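Calibrating a bench scale for weighing loose-leaf tea

Applies to the Stustus 2,360 g bench scale, readability 0.01 g. The procedure takes under half an hour, most of it warm-up. It was written for the blending room at Graltalden and should suit any small packing operation with a similar scale.

Before you start

Switch the scale on and leave it for 20 minutes. Close windows and turn off any fan. Check the bubble level at the rear left foot and adjust the two front feet until the bubble sits inside the ring.

You will need a 1 kg calibration mass, a 200 g check mass, cotton gloves and a soft brush. Do not handle the masses with bare fingers. Skin oil adds weight and the error is cumulative.

Choosing a surface

Use a table that does not flex when you lean on it. If two tables are pushed together, keep all four feet of the scale on the same one. A scale that straddles a join will drift whenever either side is bumped.
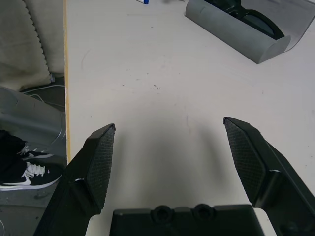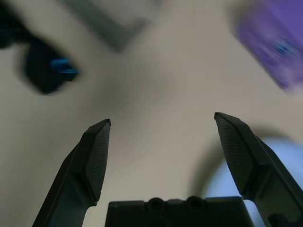
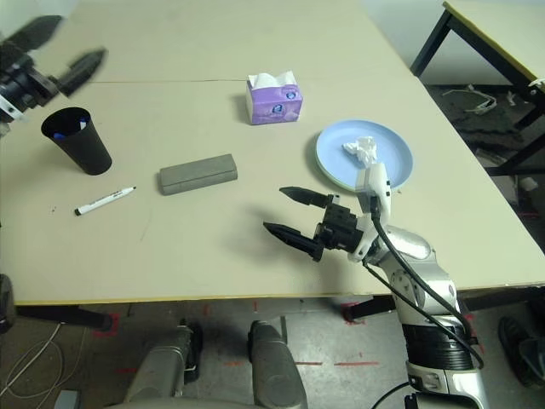 Last photo: two table panels with the seam running between them.

Calibration

1. Remove the pan, brush underneath it and refit it.
2. Press TARE and wait for the stable mark.
3. Hold CAL until the display shows C-0, then release.
4. When the display changes to 1000, place the calibration mass in the centre of the pan.
5. Wait for END. Remove the mass. The display should return to 0.00.

Checking the result

Weigh the 200 g mass at the centre, then halfway to each corner. All five readings should agree within 0.03 g. If one corner reads high, relevel and repeat from step 2. If it still reads high, the pan support is probably bent.

Error 407 means the scale did not settle in time. Look for draughts first, then check the power adaptor.

Record the readings in the log with your initials. Repeat every Saturday before packing, and any time the scale has been moved. Corrections to this page go to Štefánia Dvořáček.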